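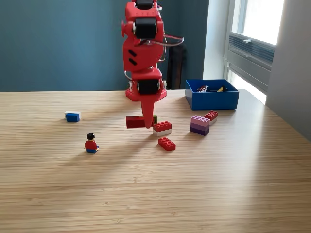
Writing a Playable Character for Clarolow: Project Report
Interactive Storytelling, fall term

What I set out to do

My project was to build one character for a shared-world roleplaying game and then see if other people could play her without me standing over their shoulders. The world is called Clarolow. It's a text-based setting our class has been adding to since September, and by the time I joined it already had 716 wiki pages, a lot of them about boats. I love it, but it's a lot to read before you're allowed to invent anybody!

The character is a ferry pilot from the Jirkari, the river people in the southern half of the map. She doesn't get a name in the sheet. The player picks one (more on that below, it caused some trouble).

The application sheet

Every character in Clarolow goes through the same sheet: concept, appearance, history, abilities, flaws, and a writing sample. My first draft of the history section was way too long. I had her grandmother's debts in there, a flood, two feuds and a whole thing about a stolen bell. The moderators sent it back with one note, which was "what does she want on page one?" Fair enough. I cut everything that happened before she turned 18 except the flood, and I kept the bell because I'm stubborn.

What she wants now is to get her pilot's license back from the harbor office in Zemley. They took it after she ran a blockade to deliver medicine, and half the town thinks she was smuggling. I never say in the sheet if she was. I wanted the player to decide.

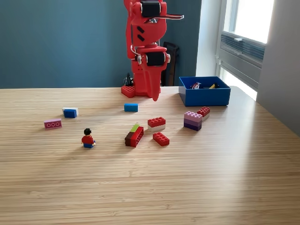 Red arm on a studded LEGO baseplate, light wooden table.

Abilities and the point problem

Clarolow gives you points to spend on skills and you get them back by taking flaws. I found out pretty fast that the cheap flaws are all boring. "Afraid of spiders" pays the same as "owes money to the harbor office," and only one of those is going to come up in a game about rivers. So I took the debt, plus bad hearing in one ear, plus a habit of promising things she can't deliver.

On the skill side I put almost everything into navigation and reading people. She can't fight at all. One of my classmates told me that was a mistake and that every party ends up in a fight sooner or later, and my answer was that she can be the one who gets the boat ready while the rest of them deal with it. It worked fine on paper. I was nervous about it at the table, though.

The playtests

I ran 3 sessions. The first two were online with people from class and the last was in person at a small gaming weekend in Toledo in November, with players who had never seen the setting. That's 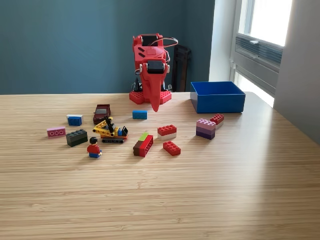 the one I learned the most from, so most of my notes come from there. We had 11 people sign up across all the sessions, and I gave everybody who played the pilot the same sheet with the name left blank.

The blank name was the trouble I mentioned. Two players froze up completely. They'd read the whole sheet, they had opinions about the license and the medicine, and then they sat there for ages trying to come up with what to call her. The Jirkari have naming rules on the wiki (river first, then birth season, then whatever your aunt picks) and I'd assumed that would help. It made it worse. For the next version I'm putting in a short list to choose from, with a line saying you can ignore it.

The smuggling question went great. One player decided she was guilty and ashamed of it, another decided she was guilty and would do it again tomorrow, and the Toledo player went with innocent but enjoying the reputation. Same sheet, very different women. I was grinning the whole way through that one.

The fight thing did come up, by the way. In the second session the party got jumped on the Zemley docks and the pilot's player spent most of an hour describing ropes.

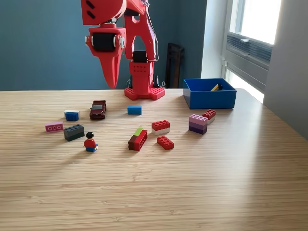

She was a good sport, but she told me afterward that she'd been bored, and I believe her. I've since moved a couple of points into a skill called Hard Bargain, so the pilot can at least yell at people and have it count for something.

Things I'd change

The writing sample should be shorter. Mine is a scene of her crossing the river at night, and I still like it, but players skimmed it and then asked me questions it answers. I'd swap it for a few lines of dialogue, so people can hear how she talks right away.

I'd also give her one friend in Zemley. Everyone she knows there is either suing her or selling her something, and new players had no reason to stay in town once the license hearing was over.

The revised sheet is up on the class wiki under Jirkari, River Trades. The bell is still in it.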